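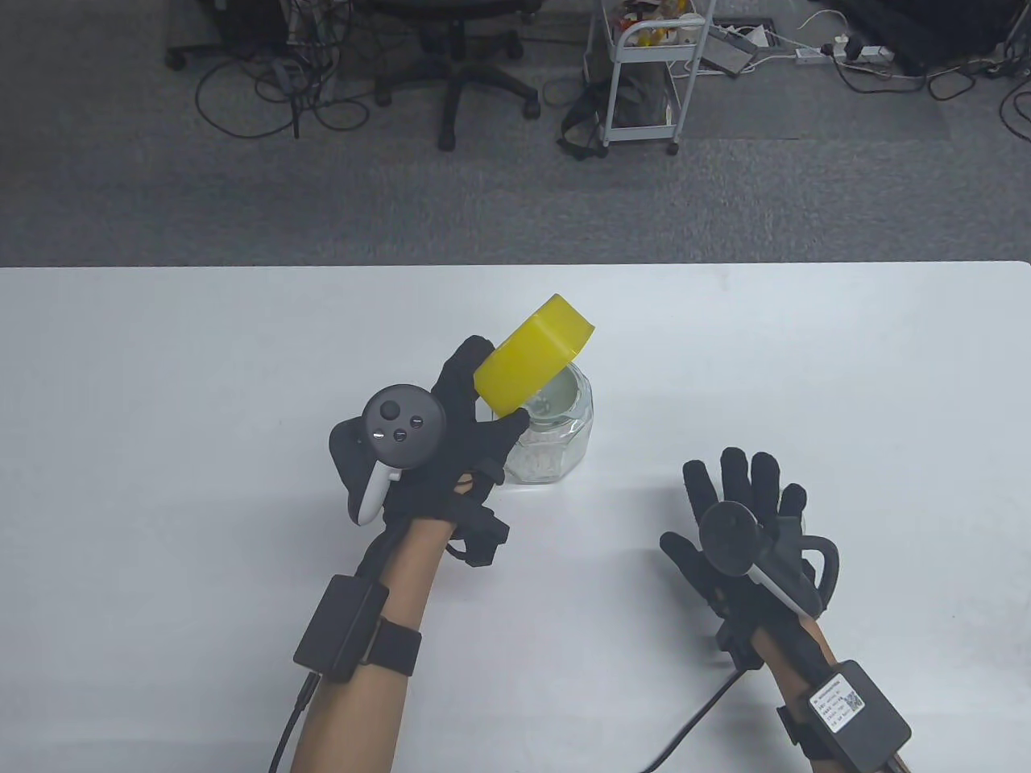

Why do people stop using a refill jar at home? Mostly on account of the lid: when it is slow to take off or hard to put back, the jar gets left at the back of the shelf and the food stays in its bag.

4.2 Lids and openings

Figure 3. Yellow plastic lid being lifted from an octagonal glass jar on a white table.

The household survey in Section 3 drew 1,460 usable replies, and complaints about lids came up more often than complaints about size, weight or price. We therefore looked at the lid and the opening separately from the rest of the jar. Five jar types were compared. Four had round bodies and one had flat sides, the type shown in Figure 3, with a wide threaded neck and a short, cylindrical lid.

Replies about flat-sided jars differed from replies about round ones in two ways. People said they could hold the body still more easily while opening it, and they said the jars stood closer together in a cupboard. The second point matters for small kitchens, where several replies mentioned a single shelf for all dry goods. Cleaning was the main complaint. Flour and fine sugar collect where the walls meet, and a round brush does not reach them well.

Color was not part of the original plan. It was added after the first round at Warkus, where people kept bringing up the lid color without being asked. With clear glass, the contents can be seen from the side, but a jar holding only a little at the bottom is hard to tell from an empty one on a high shelf. Some households had settled on one lid color for baking goods and another for everything else – a habit we had not seen described in earlier work on home storage.

Neck width had a larger effect than we expected. In the Tenedik group, 51 households kept a written record of each time a jar was filled, and spills were noted far less often for wide necks than for narrow ones. The records cover 2,116 fillings in all. Most spills happened when pouring from a paper bag, and rice and lentils were named most often. A scoop or a funnel was rarely used, even in homes that owned one.

Plastic lids wore out before the glass did. The usual faults were a cracked rim and a smell that stayed after washing, mainly in jars that had held coffee or spices. Only the Trallimel range offered lids for sale without the jar, and households in that group kept their jars in use longer. We can't say how much of this comes from the spare lids – the same group also cooked at home more often. Section 4.3 takes up the question of replacement parts, using the purchase records from Kirkegaard.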